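Drunda gripper fault: your questions

Updated January 2021

What went wrong?
The grippers on our Drunda arms stopped letting go when told to. The arm carried on with its next move while the fingers stayed shut. It happened on 20 jobs out of 503 before we pulled the arms from regular work.

Was anyone hurt?
No. A part got dragged into a bench and the bench came off worse. We still treat it as a safety matter, and we'd be wary of anyone who tells you a gripper that won't open is only a nuisance.

What does Wollo say caused it?
Wollo, who sold us the arms, first blamed our cabling. Then it was our power supply. Then a software update arrived in April with one line of notes, "improved grip behaviour", and we were told the matter was closed. We didn't close it.

Do you believe the cabling story?
Partly. Our cabling is no work of art, and a bad connection could lose a release command. It doesn't explain why the arm kept moving without checking that the fingers had opened. A loose plug should stop a robot — it shouldn't leave it guessing.
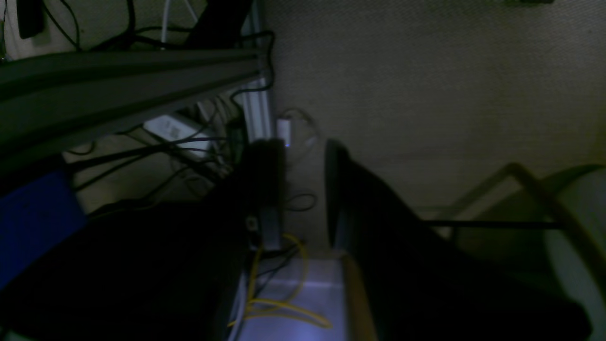 Can I keep using my arm while this is being sorted out?
Only at the slow speed setting, with a person at the stop button and everyone else out of reach. If you can't manage that, switch it off at the wall and leave it off.

Did the update fix it?
We ran 465 test grips on the new version and had two failures. Wollo calls that within tolerance. We'd like to see the tolerance in writing, and so far we haven't.

Is the Bragança site affected?
They have the same arms but a different controller, made by Jestach, and have reported no failures in nearly 390 hours. That makes us doubt the gripper itself is the culprit, though it's hardly proof.

What should I send you if mine sticks?
The log file, the software version and a note of what the arm was holding. Please don't restart it first, as that wipes the log.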